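Dirudum Community Help
Work & Jobs

Robots on our packing bench, what happens to our hours?

Posted by Jellby

Work at a small parts place, packing and bench work. Since February theres been a two-armed robot on the yellow bench. Boss says no one loses shifts but I've gone from packing to "minding" it.
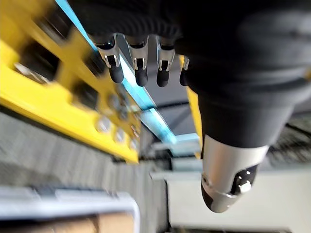 Same pay so far, 7 of us on the crew. Anyone been through this? Should I ask for the new duties in writing?

Bristum

Yes, in writing. Do it this week. We had 204 on the floor when ours started and the job titles took ages to catch up. Ask about
- training, and is it paid
- who hits stop when a hand goes in the wrong spot
- pouches, boxes and plastic wrap, whose job is the clean up

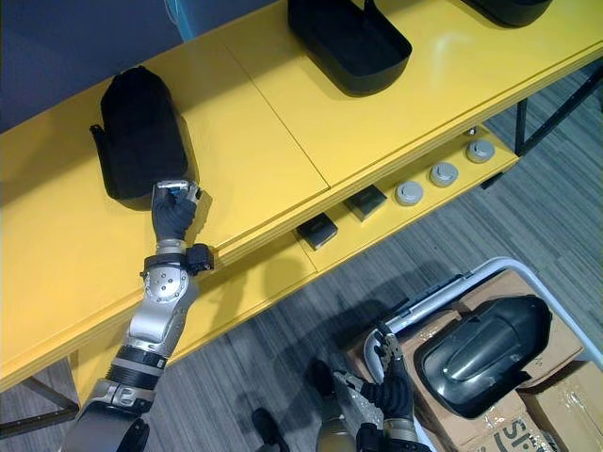

- breaks. Minding is boring, you get sore in diffrent places

Bae

wouldnt worry, ours is slower than me

Bristum

@Bae slower now, sure. Jellby keep a copy of your old duties too, colour photo of the roster is fine.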